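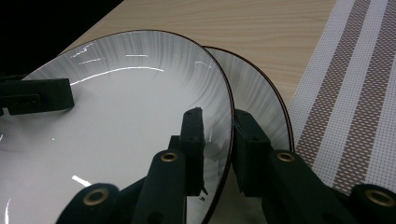

Vinyl Pressing FAQ – Purnitz

What is the minimum order?
258 copies per title, black or colored.

What files do you need?
One 24-bit WAV per side, with a track list and start times. MP3s are not accepted.

How long can a side be?
Up to 20 minutes for a 12-inch at 33 rpm. Longer sides can be cut, at a lower level.

Do I get test pressings?
Yes. Each order includes 2. Production starts after written approval.

Can I change the running order later?
Before cutting, yes. After that a new lacquer is needed – this is billed separately.

Do you handle runs over 3,000?
Yes, by quote. Write to Kátia Aguiar and include the sleeve type.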